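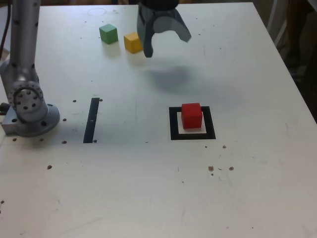
Whiteley Plant Adds Second Line for Expanded Metal Mesh

Stoltemus has started up a second production line for expanded metal at its plant in Whiteley, the company said in November. The line makes diamond-pattern mesh from carbon steel, galvanized steel and aluminum coil, and will mainly supply walkway, fencing and machine guard customers.

The plant has made expanded metal on a single press for nine years. Orders for heavier mesh had been running behind, and customers who wanted walkway grades were waiting up to eight weeks. Stoltemus expects the wait to drop to three weeks once the new line is on a full schedule.

Expanded metal is made by slitting and stretching a solid sheet in one motion. A toothed die cuts a row of short slits and pushes the metal down at the same time, which opens each slit into a diamond. The sheet moves forward, the die shifts sideways by half a diamond, and the next row is cut. No slugs are punched out, so very little of the sheet ends up as scrap.

The new press takes coil up to 52 inches wide. The older one stops at 48, and wider panels had to be bought in or joined from two pieces. Catriona Buchanan, operations manager at Whiteley, said the extra width was the main thing customers had asked for.

"Most of the walkway people work to a panel size we couldn't make in one piece," Buchanan said. "We were welding a seam down the middle of it. It held fine, but they were paying for the welding and so were we."

The line has its own leveling and flattening rolls. Mesh comes off an expanding press with raised strands, and many buyers want it that way for grip underfoot. Others want it rolled flat for shelving, screens and enclosures. At Whiteley, flattened mesh used to be carried across the shop to a separate mill. It can now be rolled straight off the press and sheared to length.

Buchanan said changing from one diamond size to another takes a little under two hours on the new press, including the first test piece. The old press needs most of a shift. The company plans to keep the old press on its most common sizes and move short orders and unusual patterns to the new one.

Twelve standard diamond sizes are offered for now, from a quarter inch to three inches across the short way. Thickness runs from 20 gauge up to quarter-inch plate in carbon steel. Aluminum is limited to three-sixteenths. Stainless steel is not being run yet. Buchanan said the dies for it are on order and that stainless wears the teeth faster, so it will be priced separately.

The building was extended by more than 3,000 square feet to make room for the press, the coil storage and a second loading door. The floor under the press was dug out and poured again with a thicker slab. That work took most of the summer and was held up for two weeks when a drain line was found running through the area.

Indska, a maker of conveyor guards and platform sections, is the first customer to take mesh from the line. Its first order was for 100 raised carbon steel panels, shipped unpainted and finished at Indska's own paint shop. A second order, for flattened galvanized mesh, is in progress.

Zulby, which distributes sheet and bar stock to small fabrication shops, will carry four of the standard sizes in full and half sheets. Shops that need only a few sheets can buy through Zulby's counters without meeting the plant's minimum order, which is one ton for carbon steel and half a ton for aluminum.

Stoltemus said buyers should state the direction of the diamond on drawings. Expanded metal is stronger along the long way of the opening, and a panel cut the wrong way may sag between supports even when its size and thickness are correct. The plant will ask for the direction before cutting if an order leaves it out. Buyers should also say whether edges are to be cut through the bonds or at random, as random cuts leave open points that usually need trim or a frame.

Eight people have been hired for the line, six of them press and slitter operators. It is running one shift a day, with loading from 6 a.m. A second shift is planned for the spring if orders for the wider panels hold up. Prices for sizes already made on the old press have not changed.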